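Folding Night Moves to the Big Room

I finally made it over to Norkow for the spring sort, and I'm happy to report that it's a lot more fun than it sounds! If you've never been, the idea is simple. People drop off clean linens and clothes they no longer need, we fold and bundle everything, and in April it all goes out to families setting up new apartments. I figured I'd stay an hour. I stayed until they turned the hall lights off.

The big news is the space. For the past couple of years the sort was squeezed into the back of the Vollwood building, where you pretty much folded on your own lap. Now it's in the large room on the ground floor, with proper tables, and you can spread a bath sheet out all the way without elbowing your neighbor (sorry again, Dennis).

Nouhaila El Ouafi, who runs the evening, gave me the quick version of the rules when I came in. Beige and white stuff gets folded first, colors wait on the long counter, and anything with a stain goes back in the bag it came in. "Thirds, then half, then half again," she told me, and then she refolded my first three towels. Fair enough.
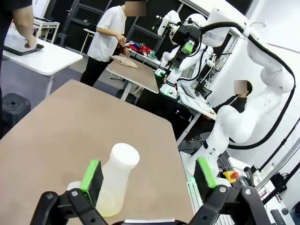
COMMUNITY | Around Town

The colors were still heaped up on the counter, red and blue and green all mixed together, while the beige was getting its turn on the tan table in front. I was a little jealous of that table. It's the right height if you're on your feet all evening. My own spot was lower and I felt it in my back the next morning.

Numbers, for those of you who like them: the sort took in 137 bags this year, and by the end of the night we had nearly 2,850 pieces folded and tied. Last spring's total was lower, but Nouhaila didn't have the sheet with her and I'm not going to guess. Fitted sheets were the slowest by a mile. I watched one woman do a fitted sheet in maybe ten seconds flat, corners tucked and everything, and I made her show me twice, and I still can't do it!

Samarakoon, the bakery on the corner, sent over a tray of coconut rolls for the break, and Fuvance is lending its van for the deliveries in April. They're still short on pillowcases, by the way. The goal is 200 and they're not there yet, so if you have a stack sitting in the closet, wash them and bring them along. Plain or patterned, either one is fine. No pillows, please, there's no place to store them.

The next folding night is at 6:30 p.m. on March 11, 2024, same room, side entrance. You don't need to sign up and you don't need to be any good at it. Wear comfortable shoes, and bring string if you have some, we ran out before nine. I'll be there again, at one of the taller tables this time if I get in early enough.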